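The gripper that would not stay shut

2 December 2021

The fault first showed up on the Pinholm arm as a dropped part, then as a second one. Both times the log said the grip was closed and holding. Bogdan Śliwiński blamed the finger pads, so we changed the force setting from 70 down to its old value and ran the same job again. It failed on cycle 6.

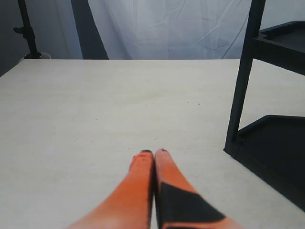 What the controller calls "closed" is a motor position. It has no idea what the fingers are doing at the far end of the linkage. A grub screw on the drive shaft had backed off, so the motor could reach its closed position while the fingers lagged behind. With light parts the friction was enough to hide it.

The part that bothers me is the restart. After a protective stop the arm homes the gripper without asking, and Aurelia Gavrilă had her hand near the fingers at the time. No injury, but the homing move should wait for a button press.

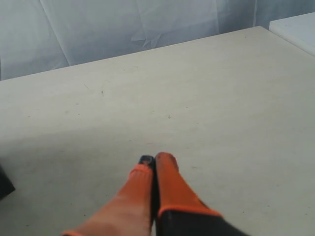

For now the screw is back in with thread lock and a paint mark across it, and homing is a manual step – slower, and I can live with that. The position check stays in the code, with a motor current check added after it. Kornen have the log files. I still want to look at the brake timing, but that will have to wait until January.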